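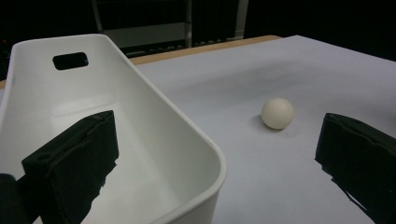

Endomcombe open day, 14 September 2018

I had been meaning to get to Endomcombe for ages, and I'm so glad I finally went! Vemik makes plastic baskets and storage tubs out there, in a long low building past the Sadville turnoff, and once a year they let people wander through in groups of up to 30.

Our guide was Veronica Ciobanu, who started on the packing line and now runs the molding floor. She talks fast and she loves baskets. By the second room so did I. She passed a big white one around and had us feel the rim, which is thick and rounded all the way along, and then put our hands through the cutout at the end (no sharp edge anywhere – I checked). I have owned baskets like that my whole life and never once looked at the floor of one. There's a faint ridge molded across it, and Veronica said a flat sheet that size would sag without it.

The molding floor is loud and smells like warm candles. One press turns out 382 baskets in a shift, and you can stand close enough to see them come out and get stacked. A man in our group, Czesław Urbańczyk, asked so many good questions about the trimming that we ran over and had to skip the color room. I want to go back just for that.

Coffee and poppy seed cake afterward in the canteen, made by Margareta Surdu, and very good cake it was. The seconds shop was open too – I came home with two white baskets and a dish tub, and my sister has already claimed one of the baskets for her bathroom.

Parking is free but fills up early. The next open day is in May, and you sign up at the front office.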